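Repair labels on household goods should state the price of the part, and most of them still do not. The current label gives a score out of ten. It weighs ease of opening, access to manuals and the years for which spares are stocked, and it leaves cost to a footnote.

Consider a kettle with a failed lid switch. The switch is held by two screws and can be changed in 18 minutes. If the maker sells it only as part of a complete base – at two thirds of the shop price – the score is unaffected and the kettle is thrown away.

Samira Boutros has argued that prices move too often to be printed. The objection is weak. A ceiling can be printed instead, fixed for the stocking period and expressed as a share of the original price. Makers already fix such figures for their own warranty accounts.

Enforcement would need little new machinery. Trading standards officers check weights and measures by sample, and the same method would serve for spares.

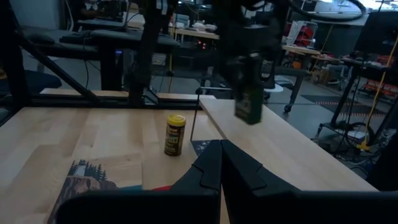 A ceiling of a fifth of the original price would be a reasonable place to start, with a review in the third year.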